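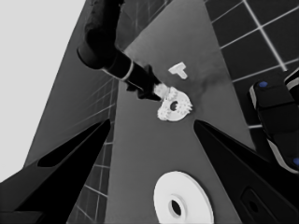
Notebook, garment care bench, April

Colorfastness to rubbing, Vokik shirting, second lot. Test pieces were cut from the tail and from the inside of the cuff, with the long side parallel to the warp. The dry rub gave no visible transfer. The wet rub left a faint blue mark on the white cloth, slightly stronger on the cuff piece than on the tail.

The Povusero interlining was fused to five collars at the usual setting and laundered with the shirts. One collar shows bubbling near the left point. The remaining four are flat. The bubbled collar is retained in the tray with its card and should not be pressed again until it has been compared with the first lot.

Button pull: Grakent two-hole, sewn by machine, thread as supplied by Ezeani. Two buttons came away with the thread intact and a small tear in the placket - the cloth gave first. The load readings are entered on the separate sheet.

Abrasion was stopped at 2,000 rubs. Checks at 100 and 500 showed no broken yarns. Light pilling at the end, mostly along one edge of the piece.

To do: repeat the wet rub with fresh white cloth. Ask Ezeani whether the thread finish has changed. Shrinkage figures to follow when the pieces have rested overnight.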